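Folding lessons

Rodrigo Toledo has taught a lot of people to drive a robot arm from across the room with a joystick, and he says most of them hated it. The arm lags a little. The operator overcorrects, lets go, starts again. Picking up a cup that way can take a patient person three tries, and cloth is much worse than a cup.

So for its laundry work the group at Irport has mostly put the joystick away. The people doing the teaching now carry the gripper themselves. They squeeze a handle, the fingers close, and a camera mounted on the tool records the job from the gripper's own point of view. The robot gets the recordings later.

"You forget you're teaching after a while," says Visitación Robles, who works in homes for the project. "You're just making the bed look decent."

She works from a short list: shirts, towels, sweaters, pillowcases. Sweaters take the longest. Knit stretches when it is pulled from one corner, and a sleeve that is tucked under the body has to be found before anything else can happen. Robles likes to get the whole garment flat, sleeves out, before she makes the first fold. Tane Donnelly, who trains the software, asked her early on to stop being so tidy. He wanted recordings that began with the clothes in a heap, the way they come out of a basket, and he wanted the fumbles left in.

Remote control still has its place. Iñaki Ibarra keeps a station running for the end of the process, when the robot is trying a fold by itself and gets stuck. He takes over, frees the cloth and hands control back, and those few seconds go into the next round of training. In May he was doing this two or three times an hour.

The robot can fold a towel. Sweaters are coming along more slowly, and Donnelly won't guess at a date. He would like more beds, more kinds of light and more dark fabric, where folds are hard for a camera to pick out.

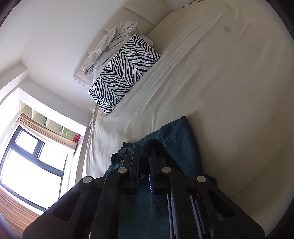
Teal cloth, on the bed 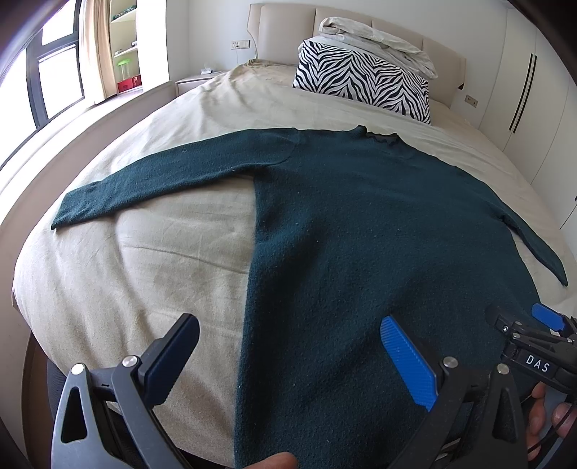
Irport Home Tasks Team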